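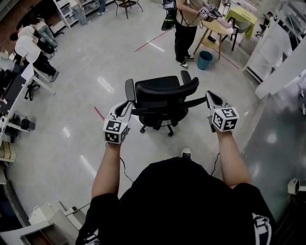
The Plulau ferry letters are 537 read and typed out of 700, which puts us ahead of the schedule in our application and well behind the one I described at the dinner in May. The letters are complaints, almost without exception. People wrote to the Plulau Ferry Company when the boat was late, when it was early, and when a goat had been allowed to sit in the saloon. Reading them is slow work done sitting down, and anyone who has spent an afternoon on the handwriting of a retired surveyor will understand why I rate a black mesh office chair with padded armrests above most kinds of software. The Odon Fund asked for a report at the midpoint of the grant. We have passed the midpoint, so the report covers a little extra at no charge.

The Hsu family, who kept the letters in their boathouse after the company folded, have now signed the deposit agreement. It took longer than planned. The family wanted it understood that the company's replies were written by their great-aunt and that the manager only signed them. Having read the replies, I believe it. The manager's own notes run to four words and two of them are usually "see her." The catalog will credit Miss Hsu as the author, and the deposit agreement says so in a clause that our lawyer called unusual and left in. 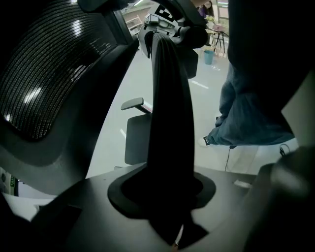 Kamrul Wickramasinghe
Clernside Local Records
11/28/24

Most of the delay this period came from water damage. The bottom crate had stood on the boathouse floor through more than one high tide, and the letters in it had dried into something like a loaf. Anil Rao separated the sheets over the summer, using blotting paper and a patience I wouldn't have guessed at from the way he drives. A few pages are past saving. Where we have Miss Hsu's reply and not the complaint, we can often work out what the complaint was, as she liked to quote people back to themselves before disagreeing with them.

The place index is behind. We had planned to use the modern names for the landing stages, then found that letter writers used at least three sets of names, depending on which side of the river they lived on and whom they weren't speaking to. Jagadeesh Pisharody has drawn up a list that keeps every name and points each one to a spot on the map. It's longer than we told you it would be. It also settles an argument about the location of Lower Stage that has been running in Clernside since before I moved here, and I expect we'll be thanked for that by half the town.

We held one public reading, at the library. The goat letter was read aloud in full, with the reply. Attendance was good for a wet evening, and a woman in the second row recognized her grandfather as the man who had written in every spring about the paint. She has offered us his side of the file.

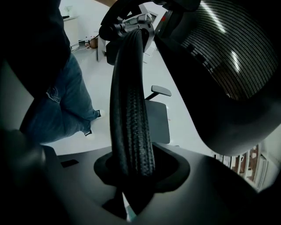 Will the letters be free to read online?

They will, apart from a small group that name living people, and those can be read at the Clernside office by appointment.

On money, there is less to say than I had feared. We have spent $324 on folders and boxes, which is under budget, and more than we meant to on scanning, which isn't. The scanning firm charges extra for folded sheets. Every letter ever mailed has been folded. I've asked them to think about this, and in the meantime we'd like to move what is left in the travel line over to scanning. Travel turned out to mean the bus.

Before the final report we plan to finish the last of the crate, check the typed copies against the originals, and get the index to a state where a stranger could use it. Anil would also like to print a short booklet of the best replies. I told him the grant doesn't cover booklets. He asked me to mention it anyway.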